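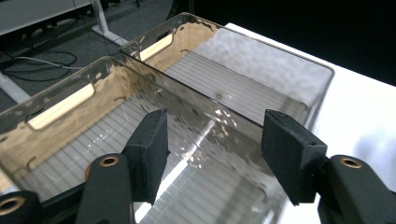
Two of the bins, side by side. The slot in the end is the handle.

4 min read

I bought the Jendale bins in April, after my sister-in-law Natalina told me my pantry looked like a yard sale in the rain. They come in a color the box calls Smoke. In my kitchen they're more the brown-gray of weak iced tea, which I've come to like, mostly because it takes the edge off whatever is inside. You can still tell rice from dog biscuits. You just can't read the expiration dates, and that suits me fine.

The plastic has a rippled finish on the wall by the handle, and it catches light like the bottom of a motel pool. Under a bright bulb you get sparkle all over it. If you want your lentils to look like they're on vacation, this is your bin.

The floor is ribbed. Crumbs love the ribs. I've gone after them with a damp cloth, a pastry brush and, one low evening, a drinking straw. Onions don't care either way, so the onions live there now.

The handle cutouts are the best part. They have rounded ends and no sharp seam, and I can get 4 fingers through and haul a full bin off the top shelf without saying anything I'd regret. Lined up against each other they sit close, and I lose very little shelf to the gap.

They do scratch. Mine had fine white lines near the handle before I'd worked out where the pasta went. Fotis at work has the Cavamden ones in solid white and says his don't show a thing, but then he has to open every one to find the coffee.

I own six. I'd buy them again, though I'd skip the matching lids, which pop off if you look at them.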